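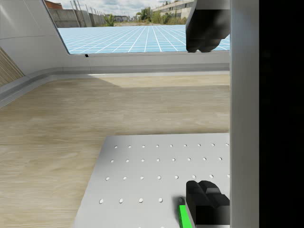

Sokero 3 im Test: Demos sammeln in der Simulation

14.01. also am Ende doch noch fertig geworden, der Text lag seit Oktober halb rum. Kurzfassung für Eilige: brauchbar, für Greifaufgaben sogar gut, Export nervt.

Worum gehts. Sokero ist eine Aufnahmeumgebung für Teleoperation im Simulator. Man steuert den Arm, das Ding schreibt Gelenkwinkel, Greiferöffnung und alle Kamerabilder mit, hinterher hat man Episoden fürs Imitationslernen. Wir haben vorher mit Wirna gearbeitet, da war jede zweite Szene von Hand zusammengeklickt. Vergleich also immer mit Wirna, wenn nichts anderes dasteht.

Installation: 12 Minuten auf dem Laborrechner, auf meinem Laptop deutlich mehr, Grafiktreiber mal wieder. Anleitung ist ok, stellenweise veraltet. Die Beispielszene startet sofort. Arm hängt von oben über dem Lochtisch, Haushaltskram drunter, fertig.
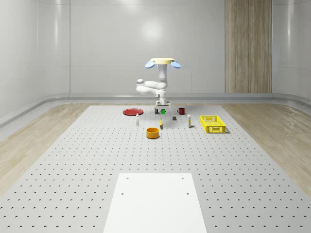

Objekte sind gut gewählt. Teller, Becher, Schüssel, Flaschen, ein kleiner grüner Würfel, gelber Korb. Verschiedene Formen, verschiedene Griffe, und der Würfel ist klein genug dass schlampiges Anfahren bestraft wird. Aufgabe bei uns war meistens: Würfel greifen, in den Korb. Klingt banal, ist für die ersten Policies aber genau richtig.

Steuerung per Spacemouse. Läuft flüssig, Verzögerung kaum spürbar. Am Anfang hab ich die Drehachse vom Handgelenk ständig verwechselt, nach 5 Episoden wars weg. Greiferkamera unbedingt zuschalten!! In der Gesamtansicht ist der Arm am hinteren Tischende einfach zu weit weg, da schätzt man die Höhe und liegt daneben. Mit der Nahansicht deutlich weniger Fehlversuche.

Randomisierung: Positionen lassen sich pro Episode würfeln, Grenzen stellt man in einer Textdatei ein. Vorsicht, die Grenzen gelten für den Objektmittelpunkt. Der Korb ragt sonst in die Nachbarn rein und die Physik macht Unsinn.

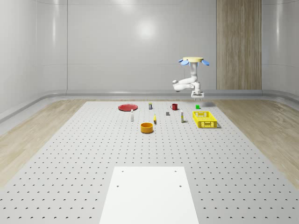
AG Robotisches Lernen, Projekt Kosis

Bilanz bisher: 1.306 Episoden, davon ein Teil Ausschuss. Abbrüche kann man mit einer Taste markieren, die landen dann in einem eigenen Ordner. Sehr praktisch, bei Wirna hab ich das nachträglich am Video gemacht. Nie wieder.

Was stört:
- Export nur ins eigene Format. Für unser Training brauchen wir den Konverter von Trình, und der ist lahm.
- Zeitstempel von Arm und Kamera laufen bei langen Aufnahmen auseinander. Nicht viel, aber wer das nicht prüft trainiert auf schiefen Daten.
- Wände glänzen ziemlich, dazu der helle Lichtfleck hinten. Für Bildvariation müsste man Licht und Material auch würfeln können, geht nur über Umwege.
- Rückgängig gibts nicht. Wer die falsche Episode löscht hat sie gelöscht.

Was gut ist: läuft stabil, drei Abstürze in der ganzen Zeit, keiner davon mit Datenverlust. Und neue Leute sind schnell drin. Unsere Hilfskräfte haben am ersten Nachmittag verwertbare Demos geliefert, nach kurzer Einweisung.

Tip noch: am Anfang jeder Episode kurz stillhalten, dann erst losfahren. Sonst lernt das Netz das Gezappel von der Hand mit. Und nicht immer denselben Weg zum Objekt nehmen, auch mal von der Seite kommen, auch mal daneben und korrigieren. Die Korrekturen sind bei uns die wertvolsten Daten im ganzen Satz. 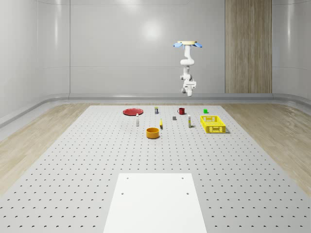
Redaktion AG Robotisches Lernen

Empfehlung: ja, wenn man eh in der Simulation sammelt und mit dem Konverter leben kann. Wer direkt auf echte Hardware übertragen will, sollte vorher das mit dem Licht klären. Wertung 4 von 5, der fehlende Punkt geht komplett auf den Export. Konfigdateien für die Würfelaufgabe liegen im Kosis-Ordner, bitte Kopie ziehen und nicht im Original rumschreiben.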